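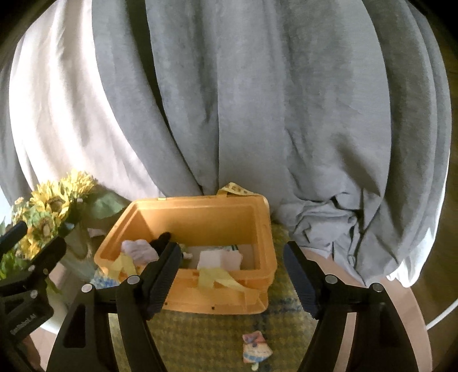 4. Sorting the Remnant Bin

Use this section after the curtain has been hemmed or taken down for alteration, and before any new cutting is started. It covers the open bin for small cloth and ribbon, and the curtain while it waits on the table. Fabric still on the roll is covered in Section 6.

You will need:
- the orange plastic bin, or another open bin with a thick rim and rounded corners
- a clean sheet or tablecloth, if the table has a rough top
- a lint roller
- flat cards for winding ribbon
- small envelopes or lidded tubs for loose pieces
- a pencil and paper labels

4.1 Placing the bin

1. Put the bin on the table in front of the curtain, with the long side facing you.

2. Gather the lower end of the curtain in loose loops beside the bin. Do not push it down hard. Gray cloth of this weight takes a crease quickly, and a crease left over a weekend will need steam.

3. Check that no part of the curtain is under the bin. Lift the bin to check. Do not slide it.

4. If a hem hangs past the edge of the table, leave it hanging, but keep chairs away from it.

Note: The bin may stand close enough to touch the curtain. Ribbon on the back rim can catch in the folds, so look there before moving either one.

4.2 Taking out the ribbon

Ribbon comes out first. It is the lightest thing in the bin and it tangles around everything else.

5. Find the ends. Yellow ribbon is often left draped over the rim, plain lengths at the near side and printed lengths at the back.

6. Lift each length straight up by its end. If it drags, stop and free it by hand.

7. Smooth out any loops or angular folds between two fingers. Press on low, under a cloth, if the fold stays.

8. Wind each length on its own card. Start at the inside slot and keep the printed side facing out. Do not wind plain and printed ribbon on the same card.

9. Write the length on the card. Anything under 30 cm goes into the trimmings envelope.

Caution: Do not use pins to hold ribbon on the card. Tuck the end into the slot.

4.3 Sorting the cloth

10. Take out the pale pieces next, white and pink together. Shake each one over the table, well away from the curtain.

11. Look at the edges. A piece with an uneven edge is kept as it is. Trim it only when it is going to be used, or you will lose cloth twice.

12. Fold each piece in thirds and stack with the fold toward you. Crumpled pieces should be smoothed by hand first. They do not need ironing for storage.

13. Striped pieces and narrow strips tend to slip in beside folded cloth. Unfold everything once before you stack it.

14. Put fuzzy items, dark ones above all, in a bag of their own. They shed on pale cloth, and the fibers are hard to get out of a loose weave. Go over the pale pieces with the lint roller if they have been stored together.

15. Pick up small loose objects from the floor of the bin last and put them in a lidded tub. Do not tip the bin out to reach them.

4.4 Cleaning the bin

16. Wipe the inside with a damp cloth, working from the rim down. Let it air dry fully before anything goes back.

17. Wipe the holes low on the outside with a corner of the cloth. Do not tape over them.

18. Run a hand along the rim. Rough spots will pull threads. Smooth them with fine paper (grit 300 or higher) and wipe again.

4.5 Refilling

19. Folded cloth goes in first, flat on the base. Wound cards stand on edge along one side. The bag of fuzzy items goes on top.

20. Keep the contents below the rim. If the bin is over full, start a second one. Do not press the cloth down to make room.

21. Date the label and put your initials on it.

4.6 Hanging the curtain again

22. Two people are needed. One holds the gathered end off the table while the other straightens the folds from the top.

23. Let the cloth hang overnight before judging the length. If it is uneven by more than 3 cm, mark the low side with chalk and see Section 5.

Note: Sections 4.2 and 4.3 were revised by Frida Stougaard and Bent Lund, November 27, 2022. The earlier version had cloth coming out before ribbon. Discard printed copies with that order.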